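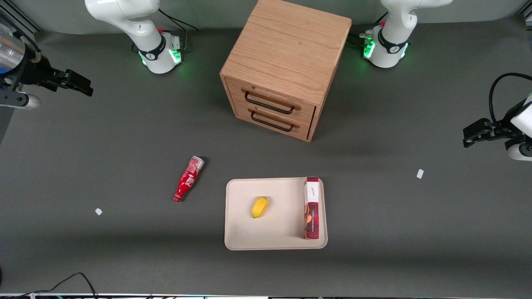

4.2 夹爪对比:自适应增益是否真的有用

Estow夹爪的说明材料把自适应力控列为主要卖点,声称控制器能在接触后自行调整夹持力,无需针对物体标定。我们对这一说法持保留态度。已有工作多以单一材质的方块或圆柱为抓取对象,在这类物体上,固定阈值的控制器本来就很少失败,两种方案之间的差距也就无从谈起。本节用同一套双臂平台比较三种配置:(a) Estow夹爪配原厂自适应控制器;(b) Estow夹爪配我们自己写的固定电流阈值控制器;(c) Drollo夹爪配同一固定阈值控制器。三种配置共用一套抓取位姿,位姿由Meredith规划器离线生成,试验过程中不作修改。

每种配置执行56次抓取,物体的初始朝向按预先生成的序列摆放。抓取后物体被提起并保持2秒,其间若物体与指垫之间的相对滑移超过阈值,即记为失败。腕部相机的图像只用于事后判读,不参与闭环。这一点需要说清楚:若允许视觉参与,位姿误差会被部分补偿,夹爪本身的差异就更难分离。

就总体成功率而言,配置(a)与(b)之间没有可以辨认的差别。我们最初怀疑是阈值选得恰好合适,于是将电流阈值上下各调20%后重做,结论不变。换句话说,在我们的物体集上,自适应控制器所做的事情,一个写死的常数也能做到。原厂控制器唯一较稳定的优势出现在指垫接触面积较小的抓取中,但这类样本数量有限,我们不认为足以支持任何一般性的结论。
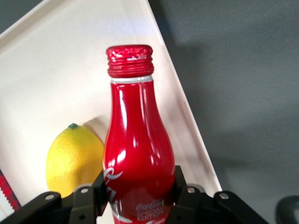

图5 腕部相机视角:两指夹持直立瓶体下部。

曲面物体上的结果更值得讨论。平行夹爪的指垫是平的,与弯曲表面的实际接触区远小于指垫面积,力控的读数因此很容易误导人:电流已达到阈值,并不等于夹持稳固。以图5中的红色铝瓶为例,瓶颈细,向下逐渐展宽为圆肩和瓶身,两指贴在瓶身下部的左右两侧。同样的闭合电流,若夹在肩部,接触法向带有明显的竖直分量,提起时瓶体有向下滑脱的趋势。三种配置在肩部抓取上都表现不佳,自适应控制器的应对是继续加力,而加力并不能改变接触几何。瓶身的金属光泽也给滑移判读带来麻烦,高光会随视角移动,基于图像特征的自动判读多次把高光位移当成滑移。我们最后放弃了自动判读,全部改为人工逐帧检查。

配置(c)的结果与(b)接近。Drollo夹爪的指尖回差较大,空载时就能测到,我们原以为它会在小物体上吃亏,数据却没有显示这一点。一种可能的解释是,规划位姿本身的误差已经盖过了回差;另一种可能是试验次数不够。现有数据无法区分这两种情况,我们也不打算在这里作出选择。

还应指出比较本身的几处弱点。其一,指垫在试验过程中有磨损,我们没有按配置更换,而是按固定次数轮换,磨损的影响被分摊到各配置,却没有被消除。其二,邻近物体会限制手指张开的行程,部分失败发生在闭合之前,即手指先碰到了旁边的物体。这类失败与力控无关,但表1仍将其计入总数;剔除之后三者的排序没有变化,差距进一步缩小。其三,原厂控制器的内部采样周期没有公开,我们只能从外部记录指令与响应,无法判断它在接触瞬间究竟做了什么。

Tradau数据集中有人报告过相反的结果,即自适应控制器明显优于固定阈值。我们核对了其公开的试验设置,发现固定阈值一方在全部物体上使用同一个偏低的电流值,软物体因此得到照顾,较重的物体则频频滑落。这样的对照方案未免过弱。若按物体类别给出两档阈值,差距是否还会存在,该报告没有回答。我们在下一节用两档阈值重复这组比较,物体集与位姿保持不变。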